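Subject: Re: Cabinet episodes, simulated kitchen set
To: Cosska demonstrations list
Date: 27th February

The Flandham group wrote:
> Could Prultley confirm how many cabinet episodes will be
> in the next release, and whether the wrist view is included?

The release will contain over 1000 episodes in 4 room layouts. The wrist view is included throughout. Of these episodes, 200 are reserved for testing and should not be used for training. 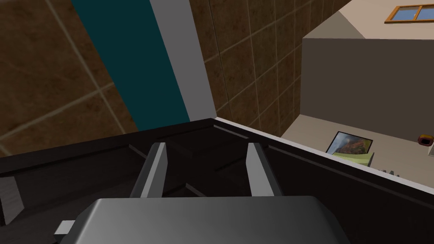 Simulated wrist view, gripper over the dark wooden cabinet.

Contributors are asked to vary the starting pose of the arm between episodes. Failed attempts should be kept and labeled as such. Any episode shorter than 3 seconds will be removed before the files are passed to Malabanan for review.

Requests for additional layouts may be sent to this list before the end of the month.

Data Office, Prultley

3 replies | 0 shares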